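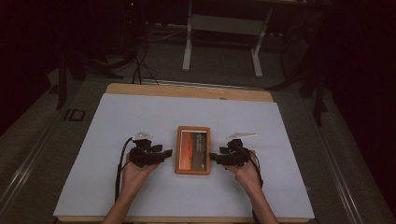 Why does my state keep revising its job growth number after it comes out?

Search questions
Search
All topics

Asked by Gemechu Ambaye in Economy and Statistics

I run a small supply business and I use the monthly state jobs report to decide how much stock to order for the next quarter. In December the report said the state had added 529 jobs in wholesale trade. I ordered on the strength of that. When the next report came out, the same month had been changed to 411, with no explanation except the letter "r" next to it.

I went back through the old reports I had saved and this happens nearly every month. Sometimes it goes up, more often lately it goes down. Then once a year they seem to change everything going back a long way, including months I thought were finished.

My questions:

1. Which number am I supposed to use?
2. Is somebody correcting mistakes, or is this how it is meant to work?
3. Is there a point where a month is final and will not change again?

I have no background in economics, so please keep it simple. I read the technical notes at the back and got lost at "birth-death model."

Answer from Rongrong Shao
Marked as helpful

It is how it is meant to work. The monthly number comes from a survey of employers. The agency asks a sample of businesses how many people were on the payroll in the pay period that includes the 12th of the month. A lot of businesses do not answer before the first deadline. The agency publishes what it has, then keeps collecting, and the next report includes the late answers. That is your "r," which stands for revised.

Late answers are one cause. The other is seasonal adjustment. Wholesale and retail go up before the holidays and down after them every year, so the agency takes out the usual pattern to show what is left. When a new month is added, the estimate of the usual pattern can shift a little, and that can move earlier months too.

The once-a-year change is called benchmarking. Nearly every employer has to file unemployment insurance tax reports each quarter, and those reports give a count of employees. It is much closer to a full count than the survey is, but it arrives months late. Once a year the survey numbers are lined up with it. That is the large revision you saw.

The birth-death model has to do with businesses opening and closing. A company that opened last month is not in the sample yet, and a company that closed may just look like one that didn't answer. The agency estimates the effect of both and adds it in. At turning points in the economy this estimate can be off, and the benchmark fixes it later.

To your numbered questions:

1. Use the most recent published figure for any month, and go back and replace your saved ones. Don't compare a first figure for this month with a first figure for last month. Take both from the same report.
2. Mostly it is more complete information. Real mistakes do happen and are usually announced separately.
3. After the benchmark, the unadjusted numbers for that period are close to settled. The seasonally adjusted ones can keep moving for several more years by small amounts.

One more thing. A change from 529 to 411 sounds like a lot because it is a net change. If your state's wholesale sector employs tens of thousands of people, the difference of 118 is a very small part of the total. The level was nearly right both times. The change between two large numbers is always going to be jumpy, and for one industry in one state the margin of error may be bigger than the change itself. Look for the page on reliability or standard errors in the release and see what it says for your sector. I would not order stock on a single month.

Answer from Chak-lun Liao

What Rongrong said. In practice I keep a spreadsheet with one row per month and paste the whole series in again each time there is a new release. It takes 10 minutes. I also keep a copy of the first published number in a second column so I can see how far off it tends to be. After a couple of years of that you get a feel for it.

I would use a three-month average of the change, or compare with the same month a year earlier. If you do the year-earlier comparison you can use the unadjusted numbers and skip the seasonal question.

Also check whether your state puts out the quarterly count by county. Mine does. It is slow, and by the time you get it the quarter is long over, but it goes by industry code and you can see your own area instead of the whole state. For some small counties the industry lines are blanked out to protect the employers, so you may have to use the next larger area.

For ordering I would look at your own sales first. I sell to contractors in Clestby and the building permits tell me more than the jobs report ever did.

Answer from Chak-lun Wei

They change it because the first one is a guess. I stopped looking at it. Ask your suppliers what other people are ordering, they know before the state does.

Comments (4)

Gemechu Ambaye: Thank you, this clears it up. I was comparing first figures with first figures, so every change I worked out was wrong by a bit. I found the reliability page. For my sector the error range is larger than either of the numbers I posted.

Remedios Ocampo: I used to fill out that survey for a trucking company. We were late with it most months because payroll closed after the deadline. So there is your late answer. The form itself was short.

Chak-lun Liao: @Gemechu that is common for a single industry. The statewide total is steadier. If you still want something for wholesale, add it up with transportation and warehousing and look at the two together. You lose some detail.

Rongrong Shao: @Chak-lun Wei "guess" is a bit strong, it is a survey estimate with a published error. Suppliers are worth asking, though they will also tell you things are busy when they want an order. To add to my answer above, the unemployment rate comes from a different survey, one of households, and has its own revision schedule. Don't expect the two to move together from month to month.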